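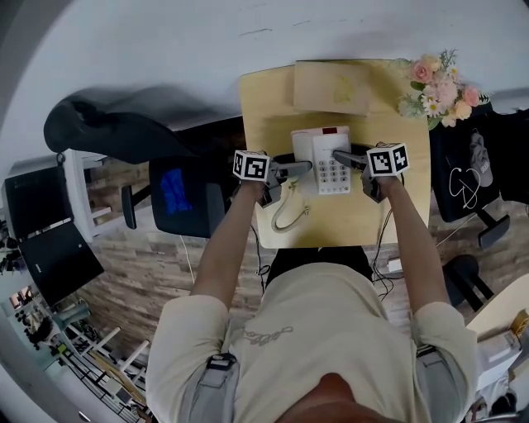
Customers in the Gurberg district have wanted for a long time to ring one number and reach a person who knows their street, Ivar Ekström told the Ritgate Water Service at its open meeting in January, and he asked that the wish be taken seriously when the new customer arrangements were drawn up. The Service has now adopted those arrangements. They take effect in all four of its supply areas at the start of the coming billing period.

Under the new arrangements, calls about supply, pressure, billing and meter access will be answered at the local office for the area in which the customer lives. The central menu, under which callers chose from a series of recorded options before being placed in a single line, will be withdrawn. Outside office hours, calls will pass to the duty desk at Forsyth, which is staffed through the night and can send a repair crew directly.

"A burst main at 2 in the morning is a local matter," said Teodor Sæther, Director of Customer Services. "The person who picks up the telephone should know where the valves are and which crew is closest. We have organized the desks with that in mind."

Each local office will keep its existing number. Customers who continue to dial the former central number will be connected to the correct office by postal code for the rest of the year. Bills, reminder notices and the cards left by meter readers will be reprinted with the local number in large type on the front.

The Service has also revised its standards for planned interruptions. Written notice will be delivered at least 10 days before any planned work that is expected to leave homes without water. Where work affects more than 200 homes, the Service will place a drinking water tank within walking distance for the whole of the interruption and will publish its location on the notice. Customers who have registered a medical need will receive a telephone call the day before work begins, in addition to the written notice.

Registration for the medical needs list is free and may be made by telephone, by letter or in person. Almost 1000 households are already registered, and their details will be carried over without any action on their part. Households that have moved within the supply area are asked to confirm their new address with the local office.

The Brolley office, which has shared premises with the pumping station, will move to the ground floor of the former savings bank on the main street. The new premises have a step-free entrance and a private room for customers who wish to discuss payment plans. The Brolley counter will close for one afternoon during the move, and telephone calls will be taken at Gurberg during that time.

There is no change to water charges as a result of these arrangements. Existing payment plans remain in force on their present terms, and direct payments will continue to be collected on the usual date.

Copies of the revised customer standards are available at the counters in Ritgate, Gurberg, Forsyth and Brolley, and will be mailed on request. Written comments on the standards may be addressed to the Director of Customer Services at the Ritgate office.

Press inquiries: Communications Office, Ritgate Water Service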